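26th November

Up too early, coffee, no breakfast. Wanted a full day on the old tower and got maybe two thirds of one, which I'll take. Rain all morning. Heating clanking again.

So. The tower. Been meaning to write down where I am with it because last time I left it a month and had no idea what I'd done. July I think, that was the fan business. Anyway it's on its side on the big aluminum table, side panel off, and the parts are out and in the tray where I can find them. CPU, hard drive, stick of memory. Card separate. Love that tray. Should of printed one years ago instead of using saucers.
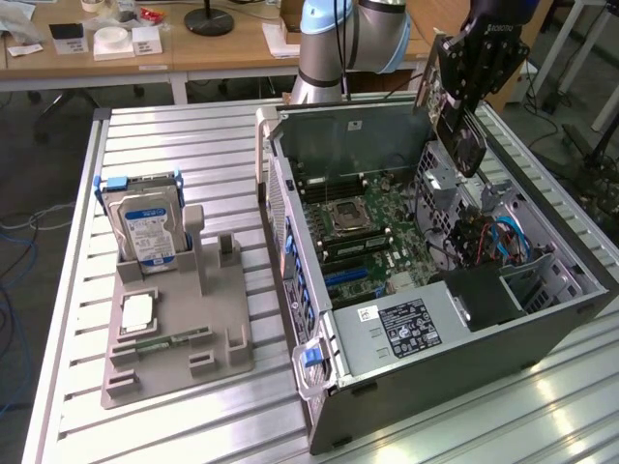
Photo: Clideck workshop

Socket's empty, bracket still on it. Looked at the pins with the magnifier for ages, neck is killing me. All straight as far as I can tell. One I wasn't sure about, went back to it 4 times, then decided it was just the light. Leaving it alone. Note to self, do NOT go back to it tomorrow.

Blue everything in this machine. Blue latches, blue slots, blue rails on the drive. Somebody at the factory had opinions. I like it though, you know straight off what's meant to be pulled. Compare the Jodik case from the spring, all black, everything, tabs included, broke a nail and a tab in the same afternoon.

Dust not terrible. Did the blower outside under the porch so as not to breathe it, then a soft brush round the bottom of the slots. Nearly 20 minutes on the drive cage alone because of the little holes. Cables I just wiped and pushed over. The red and blue ones keep flopping back across the board and I'd like to tie them down but not till the drive is in, otherwise I'll only be cutting the ties off again. Did that once already. Learned.

Lunch standing up, cheese and the end of the bread. Phone call about the gutters. They want 1000 for the whole back side which seems crazy, said I'd think about it. Thought about it for one second. No.

Back at it by two. Memory next. Two sticks sitting in the board, the third still out. Meant to check the manual for which slots go in pairs and of course the manual is the one thing I can't find, it was on the desk under the papers, everything is under the papers. That desk needs an hour of its own. Tape, boxes, crumpled paper, that's not even counting the drawers. Tomorow.

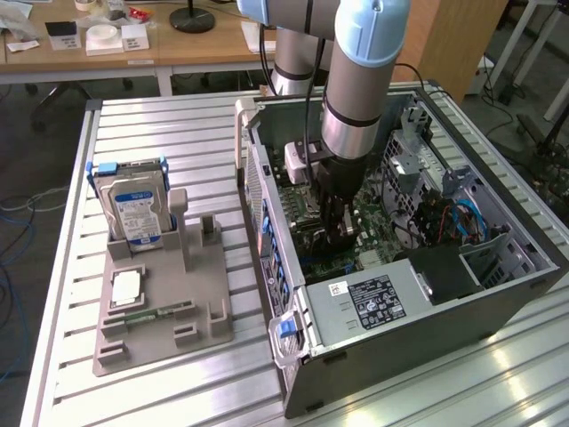

Tower on its side, drive and memory in the tray.

Found a copy of the manual online in the end, bad scan, page 9 upside down. Naturally page 9 was the one with the memory table. Read it with my head sideways like an idiot before I remembered you can rotate things. Copied the slot order on the back of an envelope and taped it up over the table.

Ordered thermal paste from Bajpai, should be here end of the week if they don't lose it like the screws. Without that the CPU stays in the tray, no use dropping it in and then lifting it out again. Also ordered a bag of cable ties and, ok, a new screwdriver, the good one, treat for me. The old one slips and I'm tired of swearing.

Then the graphics card. It's the part I fuss over most, it was not cheap when it was new and I've had a bad time with cards before. Bracket first, then the edge, line up both and only then push. Wrote that on the envelope too, in capitals.

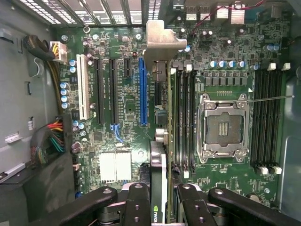 Have to say the board is in better shape than I'd hoped. No bulging caps that I could see, and the heatsinks only needed a quick brush. The old PCI slot made me smile, haven't had anything to put in one of those for years. Might still have the sound card in the Clerurard box upstairs. Would it even work? Don't start. Finish this one first.

Stopped at six when my eyes gave up. Soup. Washed up, left the pan to soak. Still to do: paste, CPU, last stick, drive, ties, find the panel screws (jam jar?? windowsill??), clear the desk, call back and say no about the gutters.

Bed. Forgot the trash again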